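第六讲 机器做家务、做车间杂活，到哪一步了？

课程：服务机器人导论（本科三年级选修）
主讲：Jui-lin Kao
习题课：Ognjen Grgić
课前阅读：讲义第五讲“抓取与接触”最后两节

一、从一个厨房台面说起

上一讲结束时有同学问我：既然机械臂几十年前就能在生产线上焊车身，为什么到现在还没有一台机器能替我收拾饭后的桌子？我特别喜欢这个问题，这一讲几乎全部是在回答它。

焊车身的机械臂有一个极大的便利：工件每次都在同一个地方，夹具把它死死固定住，程序只管走轨迹。收拾桌子刚好把这些便利全部拿走。杯子今天在左边，明天倒扣着，后天里面还剩半杯茶；抹布每次的形状都不一样；有人把盒盖扣歪了，盒盖上还放着别的小东西。人看一眼就动手，机器要先回答一长串问题：哪个是要拿的，从哪边下手，拿起来会不会碰倒旁边的，放到哪里算放好。

所以请大家先把“家务”拆开看。我们课上采用的拆法是四层：

（1）找到：在杂乱的台面上认出目标并估计位置姿态。
（2）拿住：选抓取点，闭合夹爪，确认没有滑脱。
（3）搬动：带着物体走一条不撞东西的路。
（4）放好：以对的姿态放到对的地方，松手后不倒。

四层里最容易被低估的是第四层。演示视频往往停在松手的那一刻，可是做车间工作的人都知道，零件放歪两毫米，下一道工序就卡住了。

二、目前做得好的

先说让人兴奋的部分！刚性的、大小适中的、表面不反光的物体，单臂抓放已经相当可靠。我们实验课用的 Tarnham 任务集里，“把方块放进敞口盒”这一项，上学期各组训练的策略在仿真中每组测 200 次，成绩最好的一组只失败了几次。大家不要小看这个结果，五年前我带的毕业设计做同样的题目，调了整整一个学期的参数，换一张桌子就不灵了。

双臂协作的进步更快。一只手扶，一只手取；一只手递，另一只手接，这类动作以前要手工写状态机，现在用示教数据训练就能学到像样的程度。Skirnine 小组在三月的讨论课上给我们看过他们的交接实验，两只手在空中对位的时候会有一点小小的犹豫，然后一起合上，我看了好几遍，觉得非常漂亮。

车间这边，上料、分拣、装箱中的“装”，都有能长时间运转的系统。共同点是环境经过了整理：料盒位置固定，光照固定，零件种类有限。

三、目前做不好的

细小物体。螺母、垫片、薄尺子，平贴在台面上的时候几乎没有可以下夹的侧面。人会用指甲撬一下，或者把它推到桌边再捏起来。平行夹爪没有指甲，策略必须学会利用环境，这方面的工作很有意思，但离“拿来就用”还远。

柔软物体。衣服、抹布、塑料袋，状态空间太大，遮挡太多。叠一件摊平的衣服可以，从一堆里拎出一件再叠，就难得多。

遮挡。手靠近目标时，手本身会挡住目标。腕部相机在最后几厘米看到的常常是两根手指加上物体的一个面，其余全靠记忆和推断；头顶相机视野大，但小零件在画面里只占几个像素。两种视角各有盲区，所以现在的策略大多同时吃多路图像。

长流程。单步成功率九成五，听起来很高，十步连乘下来只剩六成左右。请大家自己拿计算器按一遍，这个数字值得记住。收拾厨房远不止十步。

出错之后。夹空了、碰倒了、盖子没盖严，人会立刻发现并补救。机器常常不知道自己错了，继续认真地做完后面的动作。我认为恢复能力是这几年最值得做的题目，有想做毕业设计的同学请来找我。

四、为什么先在仿真里做

原因很朴素：便宜，快，可以重来。Gbeho 课程服务器一个晚上能跑 900 个回合，同样的数量放在真机上，实验室两台机器要排好几个星期，还得有人一直在旁边把掉到地上的东西捡回来。

仿真也有它的脾气。接触、摩擦、软体变形都是近似的，反光和透明材料尤其难做。我们的对策是随机化：换桌面纹理，换墙的颜色，换光照方向，换物体的摆放位置，让策略没有机会死记某一个房间。同学们常问随机化要做到多大，我的经验是先小后大，一开始就全部放开，训练曲线会很难看，而且你查不出是哪一项造成的。

还有一点请注意：仿真成功率和真机成功率不能直接互换。上学期 Stuvirum 组的报告写得很好，他们把同一个策略在两边各测一遍，逐条对照失败原因，发现真机上多出来的失败大部分发生在接触的瞬间。这种对照表，我希望今年每一组都交一份。

五、课堂讨论与作业

讨论题：

1. 在你家里选一件每天都做的家务，按“找到、拿住、搬动、放好”拆开，标出你认为最难的一层，说明理由。
2. 同一件杂活，放在车间里和放在家里，难度差在哪里？哪些差别可以靠整理环境消除？
3. 如果只允许装一个相机，你选头顶还是腕部？请针对下面的台面任务回答。

作业三（两人一组）：从 Tarnham 任务集中取 400 条双臂示教，筛掉中途掉落物体的回合。我自己筛过一遍，剩 353 条，你们的结果可以和我不同，但要写清楚判断标准。然后训练一个基线策略，报告每一层的失败次数，并附至少三个失败回合的逐段分析。分析比成功率重要，评分时我会先翻到那一页。

习题课上 Ognjen 会演示数据加载和回放工具，请提前装好环境，带自己的电脑。

讨论题 3 和作业三参考画面：
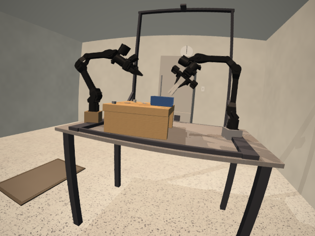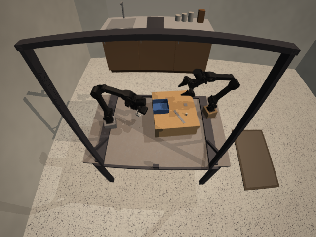
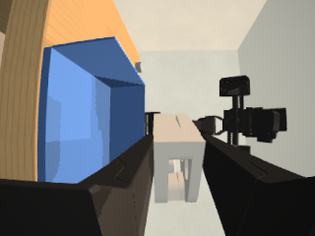

图 6-1 至图 6-3 双臂台面任务的仿真画面，三幅取自同一环境；图 6-3 为近处视角，可见两根夹爪手指与左侧的蓝色盒体。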